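Callico: Collecting Grasp Examples from a Shared Bin
Project report
Samah Morsy, Huw Lougher, Mali Gough
Supervisor: Wenche Vik
December 16, 2023

1. Background

The Callico project started in May as a follow-up to the work Gwilym Phillips did on single-object picking. His system learned from examples where one object sat alone on a flat surface. It did well on those and badly on anything else. Our task was to build a set of examples with several objects together in a bin, and to find out how much of the collecting the arm could do without a person standing next to it.

We did not set out to design a new learning method. The training code is the Lloyd package from the previous group, with small changes to how it reads files. Most of our time went into the setup, the recording and the checking.

2. Collection method

The arm works over a gray bin clamped in place on the table. The program picks a point in the bin, moves the gripper above it, lowers, closes and lifts. After each lift it compares the finger opening with a fixed threshold and writes down whether something was held. The object is then dropped back into the bin from a low height, so the layout changes a little between tries.

Each try is saved as one example. An example holds the overhead view before the motion, the view after it, the joint positions, the gripper opening and the result. Files are named by session and try number. Early on we named them by time only, and two sessions got mixed together when the computer clock was reset. Those had to be sorted by hand.

We ran the arm in blocks of 200 tries. At the end of a block the objects were swapped for a new group from the storage box. In total we kept 2160 examples. Another 152 were thrown out, mostly for missing views.

3. Objects

We wanted shapes that call for different grasps. A ball can be taken from nearly any side but rolls away when touched off center. A scoop has a thin handle and a wide bowl, and the two ends need different finger openings. Hat-shaped pieces with a wavy rim are hard to get under at all. 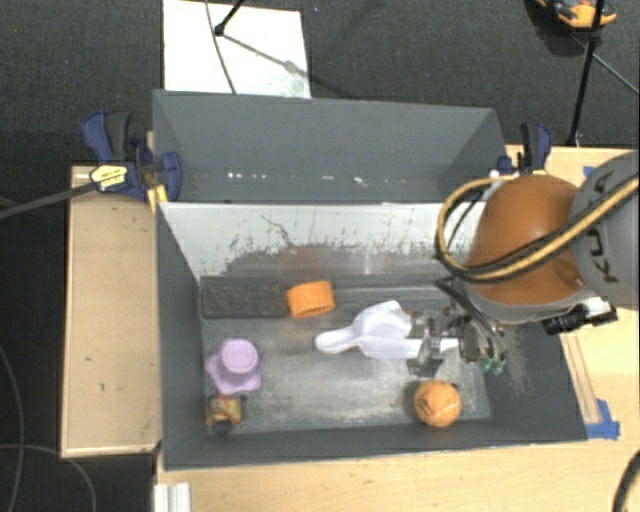 Color was a concern too. Our first groups had too many orange things in them, and the model began to favor orange over shape. We added lighter pieces such as white and lavender plastic, and kept some orange in every group so that color alone would not predict a good grasp.

4. Problems

Objects ended up in the corners. Once a piece was against a wall, the fingers could not close around it, and the arm would repeat the same failed try. Huw added a rule that moves on to a different area after 2 failures in a row. It helped, but corner grasps are still a small share of the good examples.

The threshold was the other weak point. Thin handles let the fingers close almost all the way, so some successful lifts were recorded as failures. Mali went through the saved views and corrected the ones she could see clearly – the rest are marked as uncertain and left out of training.

5. Remaining work

The uncertain examples need a second look by someone other than Mali. We also want to record a few blocks with the threshold set per object, and to repeat the corner tries with the gripper turned in line with the wall. The files and the sorting script are in the Callico folder on the lab drive.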